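Search the help boards Search

We use cookies to keep you signed in and to remember your region. Accept all / Manage

Does the original box really add anything when you sell a used phone?

posted by mossyculvert in Buying & Selling

I'm getting ready to sell my phone and every guide I read says the same thing, "include the original box to get top dollar." I'm not convinced. The guides never say how many dollars, and half of them are on sites that also want to sell me a shipping kit.

What I know so far: Plisach, the buyback place, asks about storage size, battery and cracks. It doesn't ask about a box at any point in the quote form. I went through it twice, to be sure I hadn't skipped a page. Then there's Yimyam, where people list "with box" in capital letters as if it were a feature. Some of those ask a good bit more, but asking isn't getting, and I can't see what they sold for in the end.

I do have the box. I also have a drawer of other boxes from other phones that I've hauled through two moves, and I'd like to know if I've been storing trash. The kind I mean is the flat white one with the phone printed on the lid, same as everybody has in a closet somewhere.

A second thing. If I do send the box, do I pack the phone in it? My sister-in-law swears by it. To me it looks like a way of telling every person who handles the package what's inside.

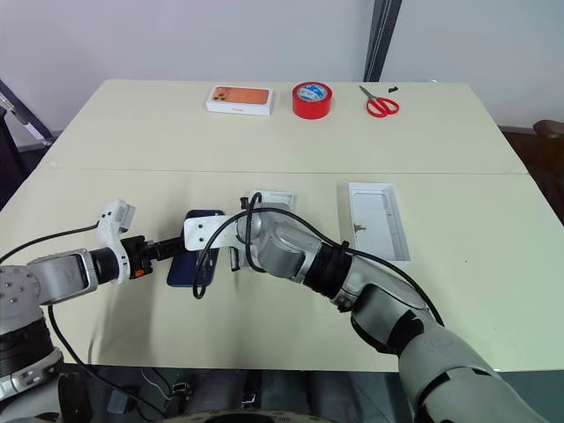 ferrous_gull: The box is worth something, but a lot less than people think, and it depends on who's buying. I've sold phones on Yimyam for years and I have 2,030 ratings there, so take that for whatever ratings are worth (I don't put much faith in them myself, half are from people who click five stars to make the reminder go away).

Buyback outfits don't care. They wipe the phone, grade it and sell it on in a plain carton. If you mail Plisach your box they'll keep it and you won't see a cent. Read their terms, it's in the part about accessories.

Private buyers care a little, mostly when it's a gift. A person buying a birthday present for a teenager wants something to unwrap. Everybody else wants to know about the battery and whether the phone is locked to a carrier. I've had the same model go for the same money with and without, in the same month. What the box did do was get me more messages early on, and more messages isn't the same as more money. Plenty of them were "is this available" and then silence.

As to those capital-letter listings, look at the sold filter and ignore the asking prices. One guy near me in Flulville had a used phone up at $1,135 with box and charger since October. Last I looked it was still there.

One more point on the box: match the serial number on its label to the one in the phone's settings before you mention it in a listing. If you've got a drawer full of them it is very easy to grab the wrong one, and a buyer who spots a mismatch will assume the phone is stolen. I would.

- 14 people found this useful

bent_teaspoon

I always throw the box in and I always get more for it. People like a complete set. Never had a problem shipping either.

ferrous_gull

More than what, though? Unless you sold the same phone twice you've got nothing to compare it to.

bent_teaspoon

ok well it feels like more

slowthaw

Going to skip the price part and talk about shipping, where I disagree with some of the advice that floats around.

Phone in its own box is fine as an inner layer. It was made to hold that phone and it does that well. What you don't do is stick a label on it and send it like that. Put it inside a plain brown carton with two inches of something soft on every side, and shake it. If you hear anything move, add more.

Don't use colored tape on the outside. I know it's what is in the kitchen drawer. A roll of red tape is great for marking moving boxes, but on a parcel it makes yours the one that gets noticed, and some of the cheap stuff doesn't stick well to cardboard in cold weather. Clear or brown packing tape, along the center seam and then across both edges. "Fragile" stickers I've given up on. I have never seen any proof they change how a package is treated, and I've seen a few packages.

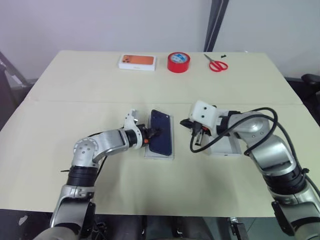 Should I pay for the extra insurance that Zandik offers at checkout?

Check what's covered first, and then probably don't. The basic rate has some coverage built in, and the extra tier leaves out used electronics unless you have a receipt with the serial number on it. I found that out after paying for it. If you've still got the receipt, fine, it's a couple of bucks. If you haven't, you're buying a nice feeling.

Take photos of the phone switched on, with the serial number showing, and of the packed carton before you tape it. They won't win every dispute. A buyer who wants to claim they got an empty box can still claim it, and the site tends to side with buyers. They do help with Zandik, who'll ask for pictures anyway and give you five days to send them.

And drop it at the counter and get the scan. I don't trust the porch pickup - the tracking sat on "label created" for days with one of mine, and the buyer was understandably not happy.

mossyculvert

Thanks. So it sounds like Plisach gets the bare phone, or a person gets it with the box, and the difference is small enough that I shouldn't be hanging on to the rest of the drawer. I'm still a bit doubtful about the gift theory but I did check the sold filter for my model and there's no pattern I can see. The ones with boxes are all over the place.

The serials did need checking. Two of my boxes don't belong to anything I still own, so those are going in the recycling tonight. Will probably list it on Yimyam for a couple of weeks and fall back on the buyback quote if all I get is "is this available."

slowthaw

Look at the date on that quote before you wait. Mine expired while I was haggling and the new one was lower.

Share 5 | Comments 6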